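Chapter 9
When the Folding Table Gets Two New Arms

Few jobs look as simple as folding laundry, and few have kept engineers busy for so long. Cloth has no fixed shape. It sags, bunches and hides its own corners, and a person sorts all of that out by feel in a second or two. In this chapter we follow one workplace, the Lukthorpe rental laundry, as it brings robot arms into a room where people have always done the folding. 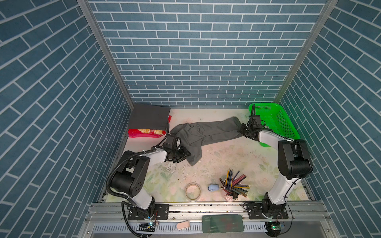

Lukthorpe handles up to 300 garments in a shift, and 17 people work on its finishing floor. When the company began its Flalloreo project, the first question from the floor was a good one: which part of my day will change? Trousers were an early test – two arms must agree on where the cloth is before either one can do anything useful. With one gripper near the waist and the other lifting the end of a leg, the pair is working on the same problem you solve when you shake out your own laundry. Mairéad Sheehan had folded by hand for years before she became a cell operator, and she found that her old skill was suddenly in demand. She could see a bad grip coming, and the programmers wanted to know how!
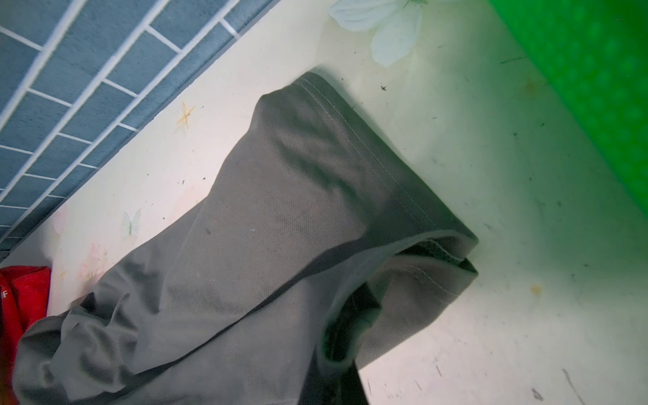 Page 358

9.1 From doing the task to teaching it

Sheehan's new job begins with choices. Which edge should be taken first? A hem is a good answer, as the stitching gives a clear line to follow and the doubled cloth holds its shape. She had always known this in her hands, but putting it into words took weeks. Her coworker Nkrumah Agbenyega wrote down 33 of these rules of thumb, and the notebook became the training guide for every new operator.

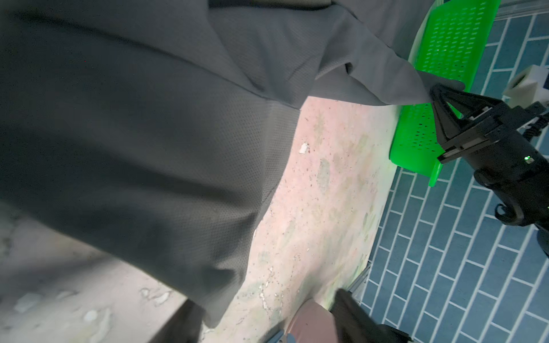

That guide also changed how people talked about pay. If an operator's knowledge goes into the machine, should her job title reflect it? Lukthorpe rewrote its job grades in June, after long talks with the floor staff, and added a step for operators who teach. Not everyone wanted it. Some folders liked the steady rhythm of the table and asked to stay there, and the plan made room for them. Section 9.2 looks at how their shifts were arranged.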